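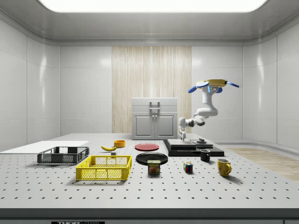
Tabletop scene in the sim room, render of the full object set. Arm on its black base at right, containers left.

2026-08-19
Sim bench, Wondau scene set, second pass

Goal for today: find out if the ranking of policies in sim holds up when we change only the lighting. Not success rate as such. We care if A beats B in both, and by the same sort of margin.

Policies: Kikier (the diffusion one) and Sinaga (the small transformer). Same training demos for both, same action chunking, same camera. Nothing retuned between conditions. I was tempted on Kikier's chunk length, left it alone.

Objects as in the render. Kept the two mugs, black and yellow, becuase the instruction has to pick one out by color. Same deal with the two plates, red and black. Banana and Spam can are the easy ones. Rubik's cube is small and I expect trouble there. Little gray cube stays in as a distractor, never named in an instruction.

Tasks used:
banana into the yellow crate
Spam can onto the red plate
Rubik's cube into the orange bowl
yellow mug onto the black plate
black mug into the black basket

Five tasks, 2,000 rollouts in total, split evenly across tasks and policies and the 2 light settings. So 100 per cell. Start poses jittered from the same seed list for both policies, so rollout 17 of Kikier and rollout 17 of Sinaga begin from the same layout. Paired comparison, use the paired test this time, not the one I used in December (that was wrong, see note taped in the back).

Light settings: A = ceiling panel at default. B = panel dimmed, wall reflections off. Nothing else touched. Checked the config diff twice.

Morning. First batch thrown out. Scorer was calling the Spam task done when the can was anywhere over the red plate, including in the air, still gripped. Fixed: object has to be released and at rest before it counts. Reran from zero. Old logs moved to the junk folder, do NOT merge them.

Also the basket collision mesh. It was a convex hull, meaning the basket was solid as far as physics cared, and the black mug just sat on top of it. Swapped in the decomposed mesh. Checked the crate, was already OK. Bowl OK.

After the rerun, what I have so far:

Ranking holds. Sinaga ahead on the color tasks under both lights, Kikier ahead on the banana under both. Gap on the mugs shrinks under B but does not flip.

Rubik's cube task is bad for both. Watched a bunch of the failures. Grasp is mostly fine, they let go too early and the cube hits the lip of the bowl and tips out. Same failure in A and B so I don't think it's a vision thing.

Black plate is the odd one. Under A it picks up a strong reflection from the ceiling panel, and Kikier puts the mug down short, on the near side. Under B the placement moves back toward the middle. Would like to call it the reflection but I changed two things at once in B (dimming and wall reflections), so can't separate them. Should have made that three settings. Next time.

Wrong-mug errors: Sinaga hardly any, Kikier plenty, and nearly always the same way, going for the black one when told yellow. The black mug sits nearer the arm base in most of the seeds. So it might be picking the closer mug and not reading color at all. Seed list needs to swap the mug positions half the time. This one could be on us and not on the policy, so please don't quote the mug numbers to anyone yet.

Time per rollout fine. Renderer is the slow part, physics is nothing. Rendering at lower resolution would save a lot but then we're not comparing to the same camera anymore.

On the paired test: ran it on the banana and Spam tasks only. The Spam difference doesn't clear the bar in either light. Banana does in both. Rest still to run, script dies on cells where one policy never succeeds (divide by zero in the effect size bit, my fault).

To do:
mug swap in the seed list, then rerun both mug tasks
split setting B into dim only and reflections off only
fix the effect size script
look at release height on the Rubik's cube, is it in the demos too? pull a few and check
ask the Nitness people if they score at rest or at release, their table isn't comparable to ours otherwise

Logs are under wondau/light_ab, the second run folder. Seed list is checked in, videos aren't, too big. Leaving the mug reruns going overnight once the swap is in.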